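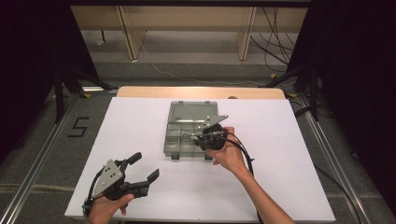 How to read your service charge statement without lying down afterwards

Once a year an envelope arrives from the managing agent. Inside are several sheets of paper with columns on them, a covering letter that uses the word "apportionment" twice, and a figure at the bottom that is a bit higher than last year's. Most people look at the figure, say something under their breath and put the lot in the drawer with the takeaway menus.

I did that for years. I rent out nothing and own very little, apart from a long lease on a one-bedroom flat in Siltley, in a block called Suvov House, which is managed by a firm called Bandis. What follows is how I go through the statement now. It takes an evening. You need the statement, last year's statement, your lease and a pencil.

Step 1. Work out which piece of paper you are holding

There are usually two documents a year and they look like twins. One is the budget, or estimate, which says what the agent thinks it will spend in the year ahead. The other is the account, which says what it did spend in the year just gone. You pay on the budget, then you get a bill or a credit when the account comes out. If the heading says "estimated", "budget" or "on account", it's the first kind. If it says "actual", "final" or "certified", it's the second.

Don't compare a budget with an account and then ring up in a fury. I have done this and the woman at the other end was very kind about it, and I would have preferred her to be rude.

Step 2. Find your share

Somewhere on the page there will be a percentage or a fraction. This is your share of the total, and it should match the one in your lease. Get the lease out. It will be long, and it will have been written by someone paid to avoid full stops, but the bit you want is normally in one of the schedules near the back.

Some blocks split costs equally between the flats, some do it by floor area, and some do it by a method that made sense to a solicitor decades ago. All of them are fine provided the lease says so. If the percentage on the statement and the percentage in the lease don't agree, stop here and write to the agent. You can finish the rest tomorrow.

Step 3. Put this year next to last year

Take a sheet of paper and draw three columns: the item, last year, this year. Copy the lines across. Yes, you could do it on a computer. I find the pencil stops me nodding off.

Cleaning, insurance, lift maintenance, gardening, door entry, management fee, fire alarm testing, reserve fund. Ignore anything that has gone up by a pound or two. Put a cross next to anything that has jumped, anything that is new, and anything called "sundries" or "general". In our block the gardening line once went up by £135, and our garden is a strip of gravel and a shrub that has given up.

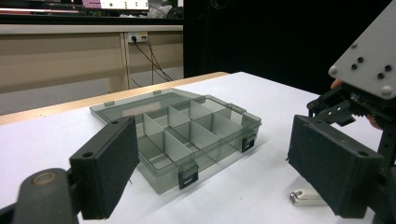

Step 4. Ask about the crosses

Write one email with all your questions in it, numbered. Agents answer numbered questions. They do not answer paragraphs, or they answer the first half of the first one and wish you a pleasant afternoon.

Keep it dull. Something like:

1. Gardening has risen by £135. Please could you tell me what extra work was done?
2. What does "general repairs" cover this year?
3. Please send me the current buildings insurance certificate.

Leave out the history of the bin store. I know. Leave it out.

If you pay a variable service charge in England, you can normally ask for a written summary of the costs and then ask to inspect the invoices behind it. There are time limits on both, so check the current rules with a free leasehold advice service before you start quoting law at anybody. Do ask for the invoices, though. Mine showed that the shrub had been visited 12 times.

Step 5. Look at the reserve fund

This is the money put aside for large jobs such as the roof, the lift or painting the stairwell. Not every lease allows for one. If yours does, the statement should give an opening balance, what went in, what came out and a closing balance, and this year's opening balance should be the same as last year's closing one. Check that with the pencil.

A low reserve feels lovely until the roof goes. A neighbouring block, Echeverría Court, kept its charges down for ages and was much envied for it. Then the lift needed replacing and every flat was asked for more than £4,000. They are less smug on the stairs now, and they use them more.

If major works are coming, your landlord will generally have to consult you first when your own contribution goes over a set limit. That letter will also look boring. Open it.

Step 6. Pay while you argue, usually

It is tempting to hold the whole lot back until somebody explains the gravel. Be careful. Withholding can bring late fees and solicitors' letters, and it can put you in breach of your lease. If you're disputing one line, get advice on whether to pay the rest and how to word it. Paying with a note saying that you don't accept a particular item is often the calmer route, and it leaves you free to take the matter further if the answers don't come.

Step 7. File it somewhere you will find it

Put the statement, your three columns and the replies in one folder with the year on the front. Next June, or whenever yours turns up, half the work is done. Mine lives on top of the fridge, and the takeaway menus have kept the drawer.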